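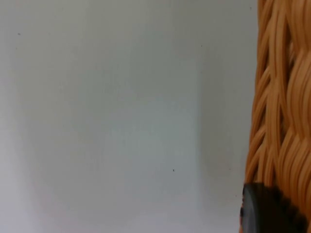 Clerkwood says to ring the distributor before you touch anything, they might cap the meter for nothing.

Gas off, going all electric — is it worth it?
Fikre

Renting out our place in Okonville, only the cooktop is still on gas. Supply charge was 207 dollars last bill and we used next to nothing. Retailer is Hiveo. They want a fee to disconnect and another one for "abolishment". Whats the difference? Do I need both? Tenants leave in December so I'd like it sorted before then.

Clerkwood

Disconnect = meter locked, pipe stays. Abolishment = meter and pipe gone back to the street. Costs a lot more. For a rental I'd just lock it, then close the account in writing. Keep the email. Mine kept billing me for 4 months after — got it back but what a pain.

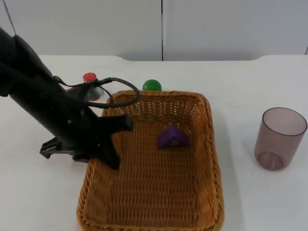
Page last changed: May 2018

Tarrin_8

Get the switchboard checked first!! Induction wants its own circuit, ours needed a new 20 amp one just for the little two-zone thing. Bigger ones want more. Sparky took a morning. Also the old gas cooktop has to come out by a licensed gasfitter, not your brother in law,
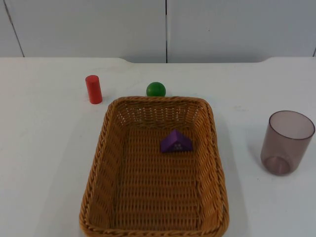

and ask for the compliance certificate the same day, becuase chasing it later is hopeless. Dunno about Hiveo, never been with them.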